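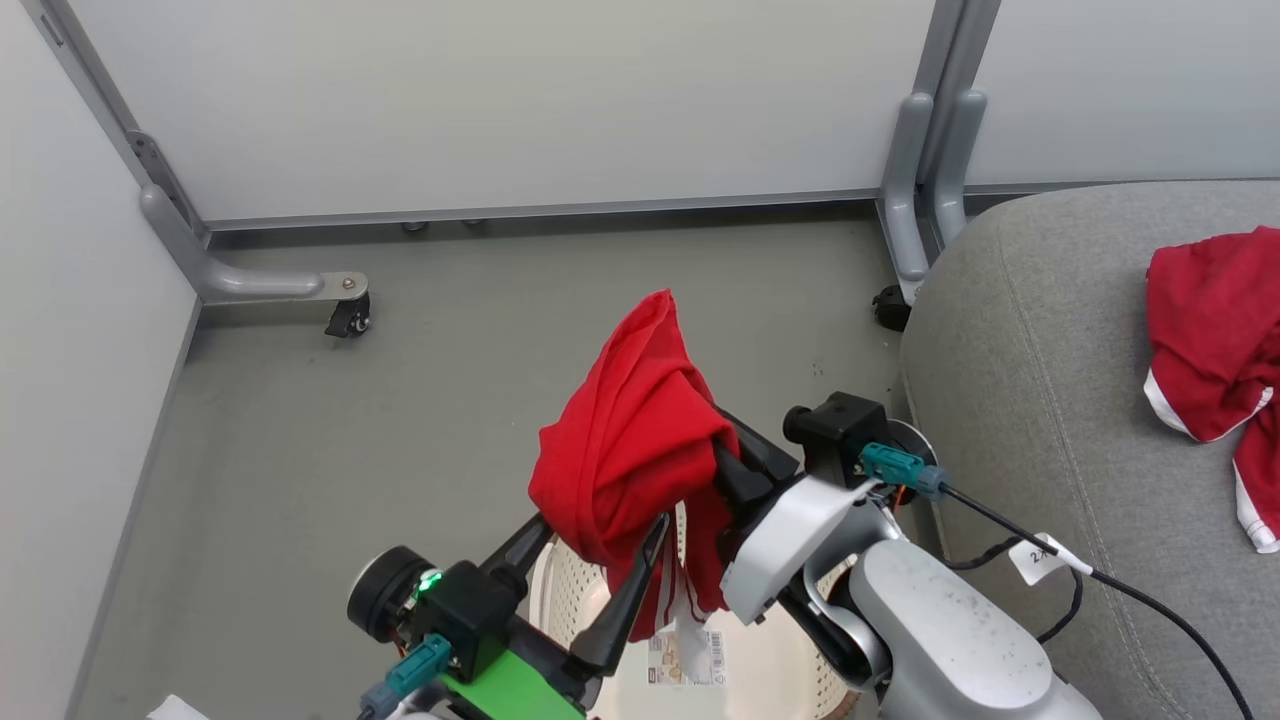
4. Registering a language class and its pupils

This section is for the school office. It explains how to enter a new language class in Clurwood, how to add the pupils, and how to send the list to the regional server. Please read section 3 first if your school has not yet received its school code.

4.1 Before you start

You need the following:

- the school code (4 digits, printed on the welcome letter)
- an office account with the right "Classes: edit"
- the pupil list from your old system, saved as a CSV file
- the name of the language and the level of the course

Note: Teacher accounts can see a class but cannot create it. If the button "New class" is grey, you are logged in as a teacher. Log out and enter again with the office account.

4.2 Creating the class

1. Open Clurwood and choose School year in the top menu. Check that the coming year is shown and not the one which is ending. In July both years are open at the same time and it is easy to take the wrong one.

2. Choose Languages, then New class.

3. Type the class name. The name can have up to 39 characters, spaces included. Do not use the sign "/" in the name. The Serrano timetable program reads it as the end of the line.

4. Select the language from the list. If your language is missing, choose "Other" and write it in the field which appears. The list is updated once in a year, before the start of the autumn term.

5. Select who pays for the course: School, Region or Partner. For courses with an outside partner you must also attach the signed agreement as a PDF. Without it the class can be saved but it stays in the state "Waiting".

6. Press Save. The class receives a number. Write down this number, you will need it in 4.3.

Caution: The field "who pays" cannot be changed after the list is sent. If it is wrong, the class must be closed and created again, and all marks that were already entered are lost.

4.3 Adding the pupils

1. Open the class with its number and choose Pupils, then Import.

2. Select your CSV file. One file may contain at most 3000 lines. Larger schools should divide the file by year group.

3. Compare the columns on the left side with the fields on the right side. Family name, first name, date of birth and year group must all be connected. The other columns can stay empty.

4. Press Test. The program reads the file but does not save anything yet. Lines with a mistake are shown in orange.

5. Correct the orange lines in your file, save it, and begin again from step 2. Small mistakes can also be corrected directly on the screen, but then your own file will stay wrong and the same lines will be orange next year.

6. When no orange line is left, press Import.

Note: A pupil who comes from another school of the region is already known to the system. In this case the message "Pupil exists" is shown. Choose Move, not New. Otherwise the pupil has two records, and only the support desk in Fluvthorpe can join them.

4.4 Sending the list

1. Go back to Languages and mark the class.

2. Choose Send to Nerkudmont. This is the name of the regional server and it is the same for all schools.

3. Wait for the confirmation. It comes in most cases within the hour. Lists which are sent after 17:00 are handled the next working morning.

4. Print the confirmation or save it in the class folder.

If you see error 995, the school code and the office account do not belong together. Check the code under Settings, School. If the code is correct, write to the support desk and include the class number. Please do not send pupil lists by e-mail.

4.5 Closing a class during the year

A class can be closed only when every pupil has been moved or signed out. See section 6.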